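Wood grain (tabletops)

Wood grain, for anyone who landed on this page from the furniture index, is the pattern of lines you see on a piece of timber once it's been cut and smoothed. I look after the tabletop entries on this site, and grain is the one I get the most mail about, so I've let it run longer than the rest. It covers pale tabletops mainly, the blond and beige ones, with a bit on darker woods near the end.

The lines come from how the tree grew. A tree in a climate with proper seasons puts on a band of quick, open growth in spring and a tighter, darker band later in the year, and when a sawyer runs a blade down the log those bands get sliced lengthwise. What were rings become stripes. If the cut goes close to the centre of the log you get straight, narrow lines. If it goes further out you get the wandering ones, arches and waves and the long pointed shapes people call cathedrals. Most kitchen and dining tables have a mix of both, often in the same board!

My own favourite is a quiet blond top with fine lines flowing along it and the odd darker band that goes wavy for a bit and then settles down again. I could look at one all through breakfast (and have).
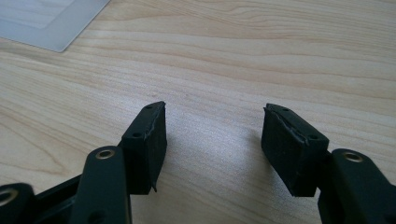 Tabletops entry, revised 6 January 2004
Words: Lingyun Pan
Checked by: Shaohua Jiang

Colour in a pale top is never one colour. Stand back and you'd say cream, or straw. Get your nose down near it and there's beige and tan running through in streaks, and sometimes a band a couple of shades deeper. Those deeper bands are usually the late growth, and they tend to be harder than the wood on either side. You can feel this on an old table that's been scrubbed for years – the soft parts wear down first and the dark lines stand up in tiny ridges under your fingers. My nan's was like a washboard.

Finish makes a huge difference to how much of this you notice. Oil sinks in and deepens the colour, so the grain comes up strongly and the surface stays fairly flat to look at. Varnish and lacquer sit on top and give more of a sheen. With a slightly glossy finish you get a bright patch wherever the light lands, and the lines inside the patch go faint. Move your head and they come back. If you're choosing a table in a shop, walk all the way around it before you decide, and ask whether you can see it near a window. I bought my Fuvstead under shop lights and got a completely different table when it arrived home.

Direction is the next thing. Makers generally run the grain along the length of the table, partly for strength and partly for looks. Wood swells and shrinks across the grain far more than along it, so a wide top will grow a little in a humid summer and pull back in winter once the heating's on. A decent table is built to allow for it, with slotted screw holes or little wooden buttons underneath. The old Eide workshop catalogue has lovely drawings of these, if you can find a copy.

Looking after a pale top is mostly a matter of wiping it. Go with the grain, use a cloth that's been wrung out properly, and dry it after. Coasters, yes. Leaving paper or card lying on bare wood in a sunny room is a mistake I've made more than once, as the timber around it changes colour and you end up with a neat rectangle that takes months to catch up. Fine scratches that run along the lines mostly vanish among them. Scratches across them don't, and I've no miracle cure for those beyond a light sand and another coat.

Darker woods follow all the same rules but hide them better. Walnut can be every bit as wild as a pale board, you just have to go looking.

Readers also ask about printed grain. The quick check is to look at the edge: on solid timber the lines carry over the corner and turn into end grain at the ends of the board. Printed patterns tend to repeat as well, so find one distinctive wave and see if it has a twin further along.

See also: Table edges; Oil finishes; Patau drop-leaf tables; Relta benches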